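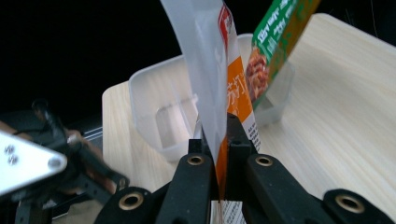
Fig. 1. Parallel fingers closed on the lower end of a frosted packet.

Week 7 handout: comparing grippers on food packets
Last revised 2022-03-06

Read the Lundora and Besmont data sheets before the lab, and read them with a pencil. Both list a grip force. Neither says what was being gripped, and I suspect a steel block. A block has one thickness and keeps it. A snack packet has a flat seam, a fat middle and a slippery film that folds wherever you push.

The Besmont sheet claims a payload of 124 g on "flexible goods." Treat that as advertising until you have your own numbers. In the October trials we ran 146 grasps, and 20 of them were logged as good although the packet was held by one corner and sagging. Is that a success? The Jiltmont scoring sheet says yes. I would say no, and you should decide before you start - changing the rule halfway ruins the table.

Pad material matters more than the sheets admit. Foam gives under load, which helps on shiny film, but it wears at the edges and the wear is hardly ever reported. Note the state of your pads at the start and end of each run.
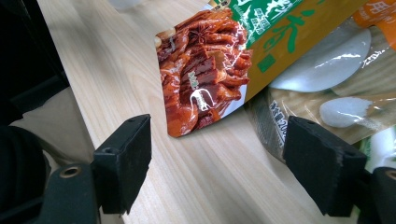
Approach angle is the other thing people forget to write down. A packet lying at a slant to the fingers may turn as they close, and the Dumlao controller will still report a normal stop. It knows the finger gap and the motor current, and nothing about where the packet went.

For the write-up: failures first, then successes, then the video. A table with no failures in it will be sent back.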